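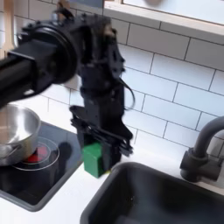 The white counter between the stove and the sink, with the green block and the steel pot.

I'm still a little giddy from the Homham open day, so forgive me if this runs long! My friend Kirsty Lennox had been after me to go ever since she found out we were redoing our kitchen in August, and on Sunday (2024-05-26, for anyone trying to match this up with the program) we finally drove over to Nernbridge, parked on what I'm pretty sure was somebody's lawn, and got in line with a coffee each.

There were 32 kitchens to walk through. I had planned to do them in order, like a sensible person, and that lasted until the second one, when Kirsty spotted a pantry with pull-out shelves and I lost her for a good long while.

The kitchen I kept going back to was the one up top. It's a plain little setup, a white counter with a black glass stovetop let into it and the sink further along, and I loved it right away. We have dark counters at home and I have spent years wiping them and never once felt sure they were clean. On white you can see what you've got! Even that small block looks so bright against it, such a green green. I went home and looked at paint chips in that exact color, which my husband says is a phase.

The stovetop got a lot of my attention too. It has a gray rim that comes up a tiny bit around the edge, and the corners are rounded, and the burner is a thin light gray circle drawn on the black. I've cooked on gas my whole life and I'm nervous about switching. Elikem Mensah, who was showing people around that end of the hall, was very patient with me. I asked him about scratches, boil-overs, cast iron, and whether you can slide a pan across it (lift it, he said, every time). He cooks on glass at home and told me the rim is the part he'd pay extra for, and that his old one was flush and everything ran straight off it onto the floor.

And the pot! Brushed stainless, short metal handle, nothing fancy. My mother had one a lot like it and made rice in it every night, and I stood there feeling quite sentimental about a piece of cookware.

What I'd want to change is the distance between the stove and the sink. I'm a messy cook and I like a long stretch of counter for chopping, with room for a bowl, a board and the mail I haven't opened. Reiko Onishi on the planning desk sketched me a version with the sink moved along the wall. She drew it on the back of my parking slip, so I need to find that before it goes through the wash.

Lunch was a dumpling plate from the Gallardo stand, eaten standing up, and so good that Kirsty went back for another. After that we caught the second half of a talk by Kekeli Tetteh on small kitchens. I wrote down "put the trash where you peel" and underlined it twice.

I didn't ask for prices on a whole kitchen because I wanted to enjoy my day, but I did pick up a flyer for a Jiker faucet that's $200 off until the end of the month. Full price for the tall one with the pull-down hose is $2,071 with fitting, which made me laugh out loud in front of the poor man at the booth. The short one is very nice too.

If you're going next year, get there when the doors open and wear flat shoes - the floor is concrete and by three o'clock my feet were done. Kirsty wants to go back for the pantry. I've told her I'll drive if she buys the dumplings.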